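# El agua del grifo también tiene pueblo

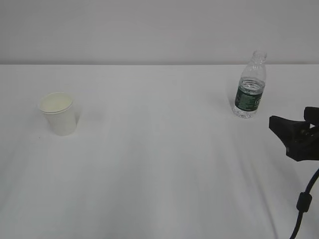

*Vaso de papel blanco y botella de plástico transparente sobre el mantel.*

Confieso que durante años fui de las que piden "agua, la que sea" y se quedan tan anchas. El agua era el agua, mojaba, quitaba la sed y punto. Luego me mudé a Godow, abrí el grifo la primera noche, con las cajas todavía sin desembalar, y pensé: ¿pero esto qué es? Sabía a piedra. A piedra rica, ojo, pero a piedra. El té me salía turbio, el pelo se me puso como un estropajo y la cafetera se murió en agosto, la pobre, con más cal dentro que una pared encalada.

Así empezó mi manía. Desde entonces, allá donde voy, lo primero que hago es beberme un vaso del grifo - bueno, lo segundo, que antes me quito los zapatos - y apuntar a qué sabe en una libreta que ya da un poco de vergüenza enseñar. Tengo 42 pueblos anotados. Mi familia opina que hay aficiones peores.

La explicación es bastante sencilla. El agua de lluvia llega casi sin minerales y se va cargando de lo que encuentra por el camino. Si atraviesa caliza, recoge calcio y sale dura, con cuerpo. Si corre por granito, apenas se lleva nada y queda ligera, a veces tan ligera que parece que le falta algo. Después viene el cloro, que cambia mucho según la red y el recorrido que haya hecho hasta tu cocina.

En Grotley, por ejemplo, el agua es blandísima. Te enjabonas las manos y no hay manera de quitarse la espuma, te pasas ahí media mañana. Para el té es una maravilla (¡por fin uno sin esa telilla gris por encima!), pero a mí para beber a palo seco se me queda corta. La panadera de la plaza me dijo, muy seria, que su pan no saldría igual en ningún otro sitio, y como me lo dijo con una hogaza recién hecha en la mano no le llevé la contraria.

Vaher es otra historia. El pueblo conserva una fuente con una fecha grabada, 1,739, así, con su coma y todo, que se ve que el cantero era de los que no dejan nada sin rematar. Los vecinos bajan con garrafas y hacen cola, y en la cola se habla de todo: de rodillas, de bodas, de lo cara que se ha puesto la leña. Pasé allí unas dos horas y volví con 6 botellas llenas y la receta de un guiso de garbanzos. Por cierto, los garbanzos son el examen final de cualquier agua. Con la de mi casa tardan una eternidad, con la de Grotley quedan tiernos enseguida, y el truco del bicarbonato ayuda, pero sin pasarse, que luego saben a jabón.

Me preguntan mucho si noto la diferencia de verdad o si me lo invento. Mi consejo es hacer la prueba en casa. Agua de varios sitios, todas a la misma temperatura, vasos iguales y que otra persona los sirva sin decirte cuál es cuál. Ni muy fría, que el frío tapa los sabores, ni después del café. Si la del grifo te huele a cloro, déjala reposar un rato en una jarra abierta y vuelve a probarla. Yo lo hice con unos amigos convencidísimos de que distinguirían su marca de siempre, y no acertó ni uno. ¡Qué risas! Uno de ellos sigue sin querer hablar del tema.

Me queda pendiente Turkaswood, que según me cuentan tiene un manantial en mitad del bosque con sabor a hierro, de los que te dejan la lengua como si hubieras chupado una llave. Iré en cuanto se seque el camino, con la libreta, las botas viejas y un par de botellas vacías en la mochila.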